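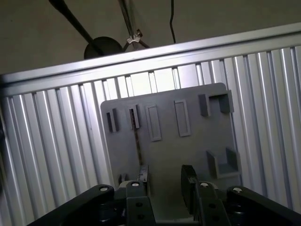

When the firm you paid is in court: household tips for the paperwork drawer

By Imre Borbély
Tue 5 November
Last updated 16:40
Reading time: 5 minutes

Every few months a home improvement firm ends up in front of a judge, and every time the same advice goes round: stay calm, keep your receipts, contact the company. I have my doubts about most of it. Staying calm costs nothing, I suppose, but contacting a company whose director has just been charged with fraud is a good way to spend a morning listening to a recorded message.

I write this as a customer of Gralska, who were to fit our worktops and whose finance manager was charged in October. I paid a deposit of £665 against a full price of £1,949. The worktops have not come. He has pleaded not guilty and may well be telling the truth, which makes no difference to my kitchen. What follows is what I did, what I wish I had done sooner, and some popular tips I would leave alone.

Get the paper out of the phone

I had the quote as an attachment, the deposit receipt as a text message and the fitting date in a chat on the firm's own customer page. When the news broke, the customer page went down within a day. So print the lot, or at least save it somewhere that belongs to you. Screenshots are fine if they show the date and the name of the person you were talking to. A cropped one with just the nice sentence in it looks like something you've picked out, and you have.

Put the sheets in date order in an ordinary cardboard folder. I've seen colour-coded systems recommended, with tabs. Don't bother. You will be asked for three things over and over: what you agreed, what you paid, and what you got. One folder will hold that.

Write the phone calls down

Use a cheap notebook with bound pages. Date, time, who you spoke to, what they said. Do it while you're still on the line if you can write and listen together, and straight after if you can't. My first two calls I left until the weekend, and I now have a note that says "man, said Thursday probably". That is worth nothing to anybody.

Look again at who you paid

The van said Gralska. The invoice said Mikasero, in small grey type at the bottom, with a different address. I'd never noticed. Apparently this is common enough and can be perfectly innocent, one company doing the selling and another the billing. It does matter, though. If one of them is charged and the other isn't, or one goes under and the other carries on trading, your claim is against the one you had the contract with, and that needs settling before you write to anyone. Check the name on the bank statement too. In my case it matched the invoice and not the van.

Charged, convicted, bust

These get muddled, often in headlines. A charge means prosecutors think they can prove something. The firm may keep trading throughout, and a good many do. A conviction comes months or years later, if at all. Insolvency is a separate business altogether and is the one most likely to cost you your deposit. Read past the headline and see which has happened. Then see who has been charged: the company itself, one of its directors, or somebody in the office. I'd be wary of any report resting on one unnamed source until a court listing backs it up.

A criminal trial isn't held to get your worktops back, either. Courts can order compensation, but I wouldn't buy a sink on the strength of it.

Try the card first

If you paid any part by credit card, ring the card company before you do anything else. Depending on the sum, they may be responsible alongside the seller. Debit cards sometimes have a weaker scheme with a time limit, so ask what the limit is and write down the answer. Bank transfer is the hard one. I paid by bank transfer, for a small discount, and I have stopped telling people about the discount.

Tips I don't believe in

Signing up with a recovery service. I had a leaflet from one called Fivine through the door, promising to reclaim deposits for a fee paid up front. Maybe they're good at it. I couldn't find a single thing they would do that I couldn't do with a stamp. Anyone who rings you out of the blue already knowing the name of your fitter deserves even less of your time.

Joining the online group. Ours had nearly 2,000 members by the second week, and most of the posts were guesses about where the director was living. It was useful once, when a woman on Magyar Road put up the address of the firm's storage unit. People then went round there and shouted. Don't do that. If goods turn up, they may be evidence, or belong to somebody else.

Naming and shaming. Write "the firm has been charged" if it has. Write "crooks" and you could be the one getting a solicitor's letter.

Stopping the job halfway

If work has already started, photograph every room as it stands and don't let another trader touch it until you've written to the first firm and given them a fair date to put things right. I gave 27 days, which a neighbour thought was soft. Send it by post with proof of posting and keep the slip in the folder - the slip, mind, as well as a copy of the letter.

Small claims is still open to you after that. I'm told the form is straightforward. I have it on the table and have got as far as page two, where it wants the defendant's full legal name.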